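Help wanted with beds (and a bit of everything else) at Ornau House

Hello! I'm Rok Dimitrov and I look after the guest rooms at Ornau House, a small place on the Ollberg road that lets rooms by the night and, in the quiet months, by the week. I'm looking for 2 people to join me on changeover days from February, and I thought I'd write this myself, because the last advert we put out made it sound as if we were hiring for a bank.

So, the job. Most of it is beds. Guests are out by late morning, the next lot want to be in by mid-afternoon, and in between we strip everything, make everything, do the bathrooms, run round with the vacuum and put the little tray of tea things back where it belongs. We've got single rooms, doubles and a family room up in the roof with a ceiling that will catch you on the head until you learn to duck (I still get it wrong, and I've been here 6 years).

You don't need to have done this before. I'd much sooner have someone cheerful who likes a room to look nice than someone with a folder of certificates. What I do need is a person who'll go back and smooth out a fitted sheet when it hasn't gone on right. Our beds mostly stand close up against the wall, so the far side is a stretch, and that's where the creases like to gather. I'll show you how I do it, which involves one knee on the mattress and a fair amount of muttering, and if you've a better way then please, teach me!
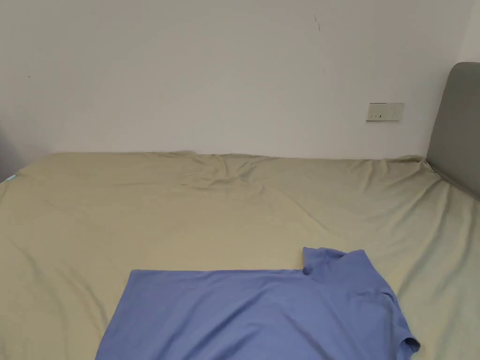

Fitted sheet on, far side still to be smoothed.

We use plain coloured sheets in most of the rooms and plain white duvet covers over the top, so there's no fancy folding and no towel swans. Pillows go against the headboard with the open ends facing away from the door. The padded headboards get a going-over with the soft brush, and please do look at the walls while you're there. Suitcases leave marks, so do shoes, and I keep a list of scuffs by room so that I can touch them up when we have a gap in the bookings. If you're handy with a small paintbrush, tell me, as I would love to hand that list over to somebody.

The laundry goes out to Ionescu in the village, so you won't be stuck ironing. You will be carrying bags down 3 flights of stairs though, and there's no lift, so have a think about your back and your knees. We can share things out, and I'm happy to talk about what would suit you.

Hours are late morning to mid-afternoon, a few days a week, more in the school holidays. I do the rota a fortnight ahead and pin it up in the linen room, and I don't mind swaps as long as somebody tells me. Pay is by the hour, the same rate for both posts, and I'll give you the figure when we speak. Lunch is included and it's a proper lunch, usually soup, and always cake if the kitchen has had a party in. The number 73 bus stops at the bottom of the drive, and there's room for bikes in the shed.

You'd get a paid trial morning first, so we can both see how we get on. Wear shoes you can kneel in. Aprons and gloves are in the cupboard, and so is the radio, which belongs to whoever got there first that day.

To apply, drop a note in at the front desk or post it to me at Ornau House, Clurkitum Lane. A few lines will do: who you are, which days you're free and whether you could start in February. No CV needed unless you've got one handy. Please get it to me by January 20, 2018, and put a phone number on it (somebody forgot last time, and I felt awful about it). I'll ring everyone back, probably in the evening once the rooms are done.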